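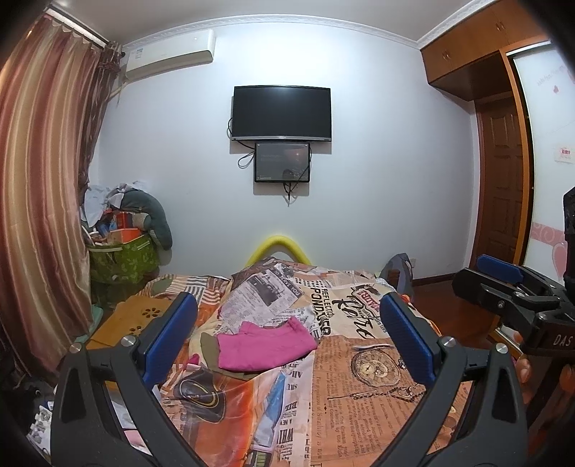 Bedroom 3, back wall, with the newsprint duvet on the bed.

# Zustura Bedrooms - README

Posted in July by Yip
Last updated: July, late evening

Zustura is a collection of pictures of furnished bedrooms and the things people keep in them: bedding, curtains, cupboards, and screens in greater supply than one bed strictly needs. It holds 4,000 pictures from 7 homes in Hiltemberg. Hotel rooms were left out, as were rooms tidied by an estate agent, which have a look of their own.

## Layout

rooms/ - pictures, one folder per room
labels/ - one plain text file per picture
notes/ - remarks on rooms that gave the labellers trouble

## Labels

Each visible item gets a name, a main colour and a pattern if it has one. Curtains count as one item however many folds they have. A valance is part of its curtain. We had three meetings about that and I would rather not have a fourth.

Overhead cabinets, wardrobes and doors are labelled separately, even where they crowd into the same corner. Stickers and printed hearts on a wardrobe are pattern, so please stop filing them under "decoration, misc".

Screens are marked on or off. A television that is off and a smaller display below it that is on are two items with two states. Cables are labelled once per wall, as a group. Anyone who wants them untangled is welcome to try.

## Printed bedding

Words on fabric go in the fabric_text field, spelt exactly as printed. The duvet in Bedroom 3 gave us "REFLECTO" and "PONDICO", which the spellchecker took badly. Small newsprint is marked "unread". A pocket watch printed on a duvet is pattern and must not be entered as a clock, Roman numerals or no Roman numerals.

## Known problems

- Rust, burnt orange and gold get muddled in striped curtains. Treat the colour field as an opinion.
- Version 3 renamed "cupboard" to "cabinet" in most files. Most.
- Air conditioners are filed under "wall" in the older Seltel labels and under "appliance" everywhere else.

## Use

Free for study and teaching. Corrections go in notes/, one file per room, with the room number in the file name.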